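Labelling Personal Belongings Before a Residential Stay

Avdale Residential Services
Last reviewed 2019-02-23

These instructions apply to residents, and to family members preparing belongings on a resident's behalf. Labelling should be completed before the day of arrival. Unlabelled items are held at the front office for 4 weeks and are then donated.

Before you begin

Set aside a clear table and sort belongings into clothing, personal items and stationery. A standard order from the office contains 285 labels, of which 215 are iron-on and the remainder adhesive. Additional labels may be requested from Joanne Oakley at the front office.

Step 1. Clothing
Place iron-on labels inside the collar or waistband. Press with a dry iron on the setting shown on the label sheet, and allow the garment to cool before folding it. Woollen garments should be sewn, as the adhesive does not hold after repeated washing.

Step 2. Footwear
Write the surname and room number on the inside of the tongue in laundry marker. Slippers are to be marked on the sole - both left and right.

Step 3. Pens and small stationery
Wrap an adhesive label lengthwise along the barrel, clear of any existing barcode. Pens may be kept in a transparent case, provided the case also carries the resident's name. 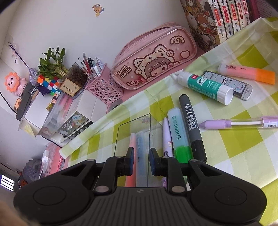
Step 4. Electrical items
Do not cover the rating plate or any ventilation opening. Items with a cord must be presented to Eugeniusz Nowicki for testing and tagging before use in a resident's room.

Step 5. Inventory
Record each item on the inventory form, sign both copies and return one to the office. Items valued at more than $500 must be listed separately, with a receipt where available.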